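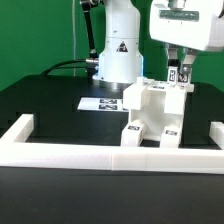 Akameck – marker pose tracking and grasp sequencing for tabletop assembly

Version 2, updated 7/28/19. Licence: MIT.

Akameck estimates part poses from fiducial tags and passes them to the Clisarard planner. The log set holds 156 runs, grouped by part set. Each run folder has joint states, tag detections and a colour video.

Known issues

Poses jump when a finger covers a tag. The filter holds the last good pose for 17 cycles, then drops the part.

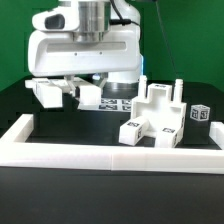
Parts with tags on more than one face recover sooner – set multi_face to true in the part file. Grey values below the threshold are ignored. The Lina viewer still expects the June log format.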